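Basin clearing rig – simulation renders
By Fernanda Sequeira
June

This site uses cookies to remember your display settings. Accept | Manage

Eda is a single-arm build in a shared workshop in Toledo. The task is to take small items out of a bathroom basin and put them down on the surround. Before anything gets bolted to the real bench, each change is run in simulation. The renders on this page come from that stage.

The arm sits on a fixed stand in front of the sink. Stand height was the first thing to settle. At 400 mm the elbow came too near the rim on the way in, so the stand was raised by 60 mm and the approach path redone from scratch.

The gripper is a plain parallel-jaw type. Closing force is capped in software and the cap is set per object. Soft and porous items get the lowest value, hard cylinders the highest. The taps and spout are treated as keep-out volumes – the planner may pass close to them but never through.

Object models came from the Zosness set, with friction values edited by hand. The marble texture is from Brerkia and has no effect on contact. It does affect the vision side, where the veins were picked up as edges until the filter was changed. The log stands at 591 runs, of which 106 were stopped by the collision check, almost all of them at the spout.

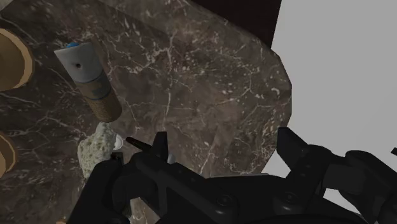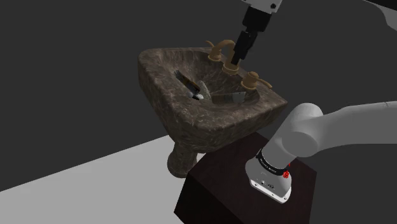
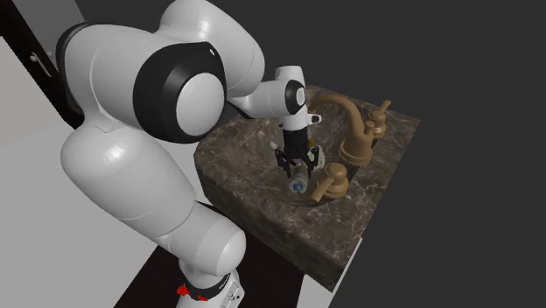

Last render: gripper lowered into the basin at the clear bottle with the blue cap, brass-coloured spout and handles to the right.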